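## Trying out hands in the kitchen sim

Run the mug-and-microwave task before you buy anything. It sorts out grippers faster than a spec sheet does.

- Keep the mugs in the same spots for every hand you test.
- Start with the door open. Add door opening later as its own test.
- Drop the controller gain before swapping hands – the Renaud settings are too stiff for the Sokum fingers.
- Log 128 tries per hand. With 37 we got a different winner each time. 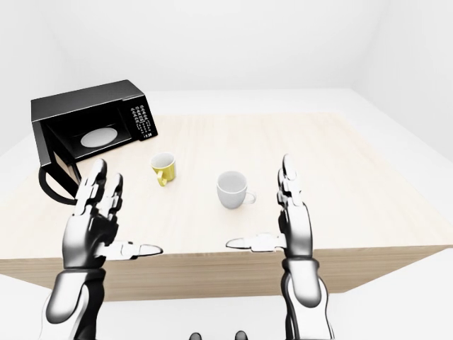
*Five-digit hands in the simulator, thumbs facing, with the yellow and white mugs and the microwave door open.*

For handles, try a hook grip with 2 fingers first. A full wrap takes longer to plan and tends to bump the cup. The plain Arnton two-jaw gripper does better on the rim, but set its force limit low.

Check the wrist view as well as the head view – tall fingers can hide the door handle. Save the controller file with the results, and cap each try at 2000 steps.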